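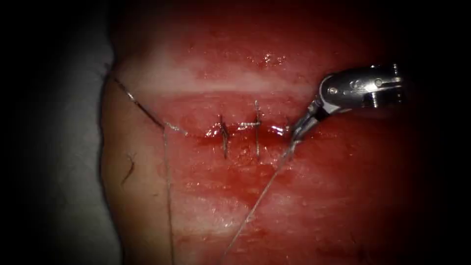
Two interrupted stitches closing an incision in tissue.

Drikano Portable Tire Inflator Review: Accurate Gauge, Short Hose
By Theophilus Dankwa
5 Jun 2018

We use cookies to improve your experience and to measure traffic. By continuing to browse, you accept our cookie policy. Accept | Manage settings

The Drikano inflator is a corded compressor that runs from the 12-volt socket in the car. It has a digital gauge, a preset shutoff and a work light. There is no battery in it, so it can sit in the trunk through a winter and still start when it is plugged in.

I kept it in a compact hatchback for 661 miles of mixed driving, most of it highway. In that period it was used for routine top-ups, one slow leak in the right rear tire, and a full inflation from flat done on purpose in the garage.

Setup is simple. Plug in the cord, screw the chuck onto the valve, set the target with the plus and minus buttons, and press start. The display alternates between current and target pressure until the motor is running, after which it shows only the current reading. The target stays in memory when the cord is unplugged. Units can be changed by holding the minus button, a step the printed guide leaves out.

For the flat test the wheel was off the ground and the target was 35 psi. The compressor reached it in 11 minutes and shut itself off. The case was warm near the hose outlet and cool elsewhere. The manual asks for a rest period after a long run, and I followed it before moving to the next tire. A top-up of a few psi takes very little time, and most owners will see only that kind of use.

Gauge accuracy is the strongest part of the unit. I compared it with a bench gauge lent by Naa Owusu, who runs a tire shop and has hers checked every August. At the shutoff point the Drikano read within 1 psi of the bench gauge on every tire. While the motor is running it reads slightly high. The number settles once the pump stops, so take the final reading then.

The screw-on chuck seals well but loses a little air during removal. Turning it quickly helps. A lever chuck would be faster, though lever chucks at this price tend to wear out at the gasket.

The hose is too short. With the valve at the top of the wheel, the case hangs off the ground and pulls on the stem. Roll the car until the valve is near the bottom and the case will rest flat. The power cord is long enough to reach the rear wheels of a midsize sedan through an open front window.

Noise is high, as it is with every small piston compressor. The rubber feet stop the case from walking on concrete but do less on painted floors. The work light is bright enough to find a valve cap at night and has its own switch.

I also tried the Poseo, which costs less. Its pump is slower and its preset stopped early on two of the four tires. Its hose is longer and stores in a channel around the case, a better arrangement than the Drikano's loose strap. Kobina Bonsu, who edits these reviews, has owned a Poseo for 2 years and reports no failures apart from a cracked adapter.

The box includes a needle for sports balls, a tapered nozzle, a spare fuse and a cloth bag. The bag is tight once the cord has been folded a few times.

Good: gauge accuracy, automatic shutoff, spare fuse included
Bad: short hose, noise, small bag

Recommended for passenger cars. Owners of trucks with large tires should look at a compressor that clips directly to the battery.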